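Play Equipment Lending: Frequently Asked Questions

Last revised April 7, 2021

118 shares | 4 comments

The Gosbridge Public Library lends toys, games and play equipment to families, child care homes and small community groups. The answers on this page apply to both lending locations, Gosbridge Main and the Heffernan branch. Where the rules of the two locations differ, the difference is noted.

Who may borrow play equipment?

Any adult holding a current Gosbridge library card may borrow. Residents of Vurkarari may also borrow under the shared card agreement, but must register once in person at either location. Cards issued to minors cannot be used for play equipment, even when a parent is present. The parent's own card is required.

Is there a fee?

There is no fee to borrow. Charges apply only to late, missing or damaged items, as set out further down this page.

How many items may I have at one time?

A household may have 3 items on loan. A boxed set counts as one item regardless of how many pieces it holds. Licensed child care homes may apply for a group card, which raises the limit. The application form is available at the desk and takes one week to process.

How long is the loan period?

Small toys, puzzles and board games are lent for three weeks. Large items, which include water play sets, sand tables, tunnels and ride-on toys, are lent for two weeks. One renewal is allowed if no other household has placed a hold. Renewals can be made by telephone, through your online account or in person.

Can I reserve a set for a certain date?

Yes, for large items only. Reservations open at the start of each month for the month that follows. Summer dates for water play sets go quickly, and families planning a birthday are advised to choose a second date when they make the request. A reserved set is held until closing time on the pickup day and is then offered to the next household on the list.

How large is the collection?

The collection holds 300 items. A printed list is kept at both desks, and the online catalog can be searched by age range, by type of play or by number of players. Please note that the catalog shows where an item is normally kept. Items move between Gosbridge Main and Heffernan, so it is wise to call before making a special trip.

What comes in a water play set?

Contents vary from set to set. Each set has a card tied to the handle of its carrying bag, and the card lists every piece. Common pieces are tubs, trays, buckets, small nets and floating toys. Towels, aprons and ground sheets are not supplied. Please check the card against the contents before leaving the desk and tell staff if anything is missing. A piece reported at pickup is not charged to you. A piece reported at return is.

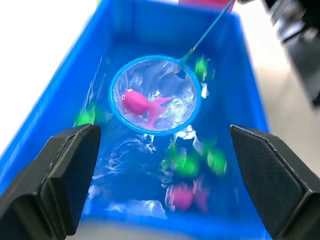
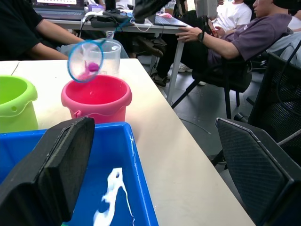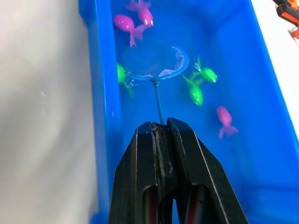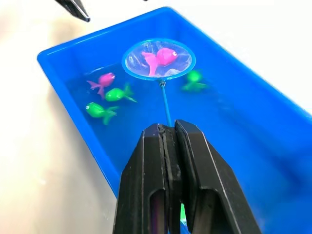 Gosbridge Public Library - Family Services Department, Play Equipment Lending Desk

What ages are the water play sets meant for?

Most sets are marked for children aged three and up. A few are marked for younger children and contain no small parts. The age mark is printed on the contents card and is also given in the catalog. Staff can suggest a set but cannot judge whether a given piece is right for a given child. That decision rests with the adult who borrows it.

What supervision is required?

An adult must stay within arm's reach of any child using a set that contains water, for the entire time the water is in it. Very shallow water is still a drowning risk for babies and toddlers. Tubs and trays must be emptied as soon as play ends and must never be left filled outdoors, in a hallway or overnight. The borrower accepts this condition by signing the loan slip, and the desk will not release a set without a signature.

May I use warm water, bubbles or food coloring?

Lukewarm tap water is fine. Check it with your hand before children begin. Please do not add bubble bath, dish soap, food coloring, glitter, rice, sand or water beads. Soap leaves a film on the toys, and coloring stains nets and the softer plastics. Households that wish to use colored water may do so in their own containers.

Can the sets be used indoors?

Yes. Place the tub on a level floor or on a sturdy table that will bear the weight of the water. Keep it well away from electrical outlets and cords. Fill it where it will be used - a full tub is heavy and should not be carried. Floors become slippery quickly, and a bath mat or old towel on each side is a help.

How should I clean a set before returning it?

Empty all water. Wash each piece with mild dish soap, rinse well and allow everything to air dry. Nets take longest and should be hung up. Squeeze any water out of hollow toys. Do not use bleach, and do not put any piece in a dishwasher. Sets returned damp cannot go back on the shelf and will be charged a cleaning fee of 2 dollars. Staff clean every set again before it is lent to the next household.

Where do I return large items?

Return them to the desk during open hours. The outdoor book drop is for books and discs only. Items left beside the book drop remain the responsibility of the borrower until staff have checked them in. At Heffernan, large items should be brought to the side entrance on the parking lot, where there is a ramp and a bell.

What happens if a piece is lost or broken?

Please tell the desk. Ordinary wear is expected and is not charged. A lost or broken piece is charged at replacement cost, with a limit equal to the price of the whole set. If the missing piece turns up within 30 days and is in good condition, the charge will be refunded to your account. Borrowers are asked not to glue or tape a broken piece, and not to buy a substitute without speaking to staff first.

How are late returns handled?

A reminder is sent two days before the due date to borrowers who have given an email address. After the due date there is a grace period of one day. A late item prevents new loans on the card until it is returned. Reserved sets matter most here, as another family may be counting on the same item the next morning.

Why is the desk closed for part of February?

Each February the collection is withdrawn for inspection. Pieces are checked against the contents cards, worn items are retired and new ones are added. Loans due during the closure are extended without charge. Game and puzzle donations are also sorted at this time.

Do you accept donations?

The desk accepts complete board games, wooden toys and puzzles in good order. Stuffed toys, battery toys and anything inflatable cannot be accepted. Cash gifts may be made at either location. The most recent gift drive raised 900 dollars, which was spent on replacement parts and two sand tables.

Will the service be offered in Prorkuvville?

A monthly pickup stop in Prorkuvville is under review. Residents who would use such a stop are invited to leave a note at the desk or through the contact form. No start date has been set.

My question is not answered here. Whom should I contact?

Please call or visit either desk during open hours, or use the contact form and select "Play Equipment." Written questions are normally answered within three working days.

Comments (4)

Heffernan parent
Is the side entrance bell working again? I rang it twice last time and ended up going around to the front with a sand table.

Gosbridge Library, Family Services
Thank you for letting us know. The bell has been repaired. If there is no answer, please call the desk number posted on the door.

grandma of five
We had a water set for two weeks and the kids loved it, they would have stayed out there through supper if I let them! Hang the nets on the clothesline, they dry much faster than on the counter.

Reader in Prorkuvville
Please add my vote for the pickup stop. It is a long drive with a tunnel and two car seats in the back.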